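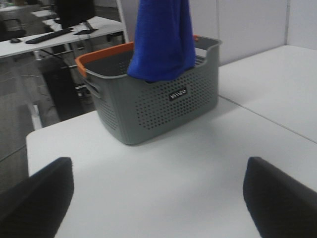

Brittany Dufour wrote in her diary that she'd stopped folding towels altogether by the second week, and that the basket had more or less become the cupboard. I laughed when I read it, then went back through the other diaries and found the same thing in different words all over the place. So this section is about what I've started calling the resting basket – the laundry basket that was meant to carry things from one spot to another and ends up being where they live.

### 4.2 The resting basket

A quick reminder of what I'm working from. There were 30 households in Plosbridge, and they sent me 541 diary entries between them. I asked people to write something whenever they moved, folded or gave up on a load of washing. Some wrote a line, some wrote me a page (bless them). I read the whole lot twice and sorted the entries by where the towels were when the person stopped writing. Clothes got their own pile of entries and I deal with those in Section 5, so it's towels only from here on.

The first thing I noticed is how seldom people said "put away". They said "in", "over" or "on top". Huguette Nguyen used "over" so often that I rang her to check what she meant by it, and she meant over the side of the basket, which to her was a perfectly good place for a towel she planned to use again that night. Isabelle Leclerc wouldn't have a bar of that. In her entries a towel over the side still counts as a job waiting. 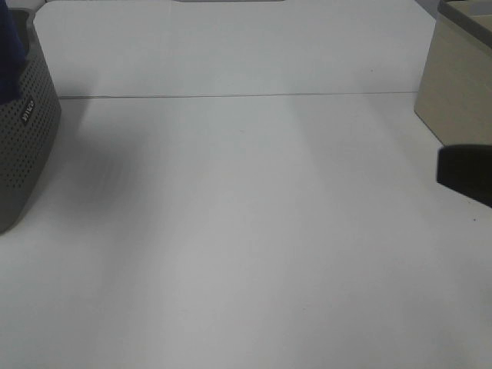 I'd gone in thinking of the basket as a yes or no sort of thing, and my first coding sheet only had boxes for "in" and "out". It was hopeless. Huguette's towels fitted neither box, and I was making up my mind differently depending on how tired I was. Figure 2 shows the kind of arrangement that finally made me scrap the sheet: fabric sticking out of the top of the dark grey basket and hanging down its side, with a second, beige container standing across the table from it. Is that cloth in or out? I honestly couldn't tell you, so I added "over" as a third category and recoded everything from the start. It took me most of December and I'd do it again.

With three categories the entries behaved much better. "Over" turned up mainly in the evening, and mainly for bath towels. It was rare for tea towels, which tended to go straight in a drawer. I suspect size has a fair bit to do with it, but the diary form didn't ask for size, so I'll leave that one alone.

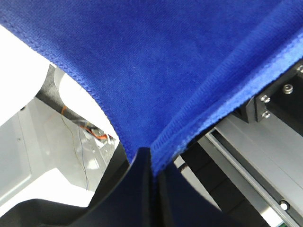 Laurier Li reckoned I had the wrong end of it and should've been asking about edges, given that he always finds the hem first and can't start a fold until he has it. I think he's onto something. When I searched the entries again for "hem", "edge" and "corner", those words kept showing up beside complaints – couldn't find the corner, edge had gone wavy, gave up and chucked it back. Towels that got chucked back went under "in" on my sheet, right alongside the ones that had never been lifted out, and I now think those should be separate. The revised sheet in Appendix B splits them. I haven't recoded the full set with it yet, so the counts in Table 3 still use the older version.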